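Washing black knits and ribbed fabric without fading

Dark ribbed fabric loses its colour faster than plain weave. The ridges rub against each other in the drum and the dye wears off the high points first. A few changes to your routine will slow this down.

Before you wash

Turn the item inside out and do up any zips. Check the care label. If it says hand wash, fill a tub with cool water and skip the machine steps below. Wash blacks and navies together, and keep towels out of the load – lint settles in the grooves and is a pain to pick out.

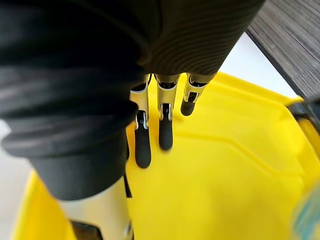 Black ribbed fabric, bunched into thick folds.

In the machine

1. Fill the drum no more than two-thirds full.
2. Use a liquid detergent made for darks. Powder can leave white streaks along the ribs.
3. Choose a cold, gentle cycle.
4. Set the spin to 600 rpm. If your machine won't go that low, pick its slowest setting.
5. Take the load out as soon as the cycle ends.

For a new item, soak it on its own first for 90 minutes in cold water. Change the water if it colours heavily. Arif Nair tried vinegar in the soak on a Fanitz cardigan and saw no difference, so we leave it out.

Drying

Press the water out in a towel. Don't wring. Lay the piece flat on a rack in the shade and pull the ribs straight with your fingers while it is still damp. Cuffs and hems stretch if they hang from pegs. Direct sun will turn black to a rusty brown over a summer. 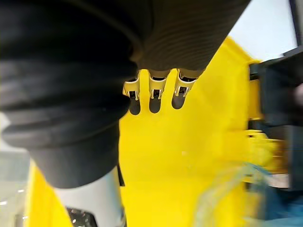
Astdale Neighbourhood Centre | Textile Care and Mending Group

Storing

Fold ribbed pieces loosely and keep the heavy ones at the bottom of the pile. Hangers leave bumps in the shoulders. If a crease has set, hold a steamer a little way off the fabric and let it drop out. An iron flattens the ribs – use one only on the seams, through a cloth.

Contact the Textile Care and Mending Group | © Astdale Neighbourhood Centre | Back to top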